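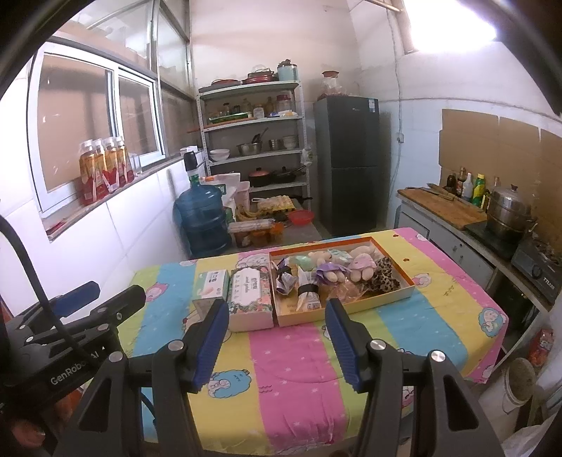 Beryl Furnival told us in her first week that she had never cooked for more than two people and had no plans to start. By the end of the summer she was making lentil soup for the whole Hamden table, and she now asks us, fairly often, when the next bread course is. We love that!

Prolside is a small cookery school for adults. We teach everyday cooking, the sort you do after work when you're tired and there's half a cabbage in the fridge. We began with one evening class and a borrowed set of saucepans, and we now run 4 courses through the year, with short workshops in between.

How we teach

Everybody cooks. We don't do demonstrations where you sit in rows and watch someone else have all the fun. You get an onion and a knife within five minutes of taking your coat off, and you go home having eaten a proper supper. Recipes are printed on one side of a sheet of paper, in big type, with plenty of room for your own notes (and splashes).

We keep groups small so there's always a teacher close enough to ask. If your sauce has split, shout! Mending a split sauce is one of the most useful things you can learn, and we'd much sooner you did it with us than at home with guests waiting.

Our courses

First Suppers is for people who can make toast and would like to go further. It covers eggs, rice, soups, roasting a chicken and what to do with the rest of it the next day.

Bread and Flatbreads is the one that fills up first. Stavros Karagiannis teaches it and he is completely mad about dough — he'll happily talk about rye flour all through the washing-up. You'll take home a jar of starter, and you may email him about it for as long as you like.

Pulses and Greens came out of a list of dishes our students kept asking for. Plenty of chickpeas, plenty of lemon, and a very good spinach pie.

Cooking for One is our newest. Half-size recipes, sensible shopping, and how to freeze things so that you want to eat them later.

Who we are

Makis Fragkou and Stelios Ververidis started the school together after years of working in other people's restaurants. Makis plans the courses and teaches First Suppers. Stelios does Pulses and Greens, orders the food, and wrote nearly all of the recipe sheets, which now number 169.

Bảo Lã joined us in August to set up Cooking for One, and brought along a way of cooking rice that the rest of us have all quietly switched to. Bảo also runs the noodle soup workshop, where the broth goes on before anyone arrives and the smell reaches the bus stop.

Where we buy our food

Vegetables come from Rocha, two streets away, who put aside the knobbly carrots for us at a kind price. Dried beans, flour and oil come from Omo in sacks and big tins. We tell students exactly what we use and what it costs, and you'll never need a fancy gadget for anything we teach. A decent knife, a heavy pan and a wooden spoon will get you a very long way.

Booking and prices

A full course costs £279, with all ingredients and supper included. You can pay in parts, just ask when you book. We can cater for most allergies if you let us know beforehand, but the bread course does mean a lot of flour in the air.

If a course is full, put your name on the waiting list anyway. People's plans change and places do come up, sometimes the day before. Workshops are listed on the dates page as soon as we've settled them.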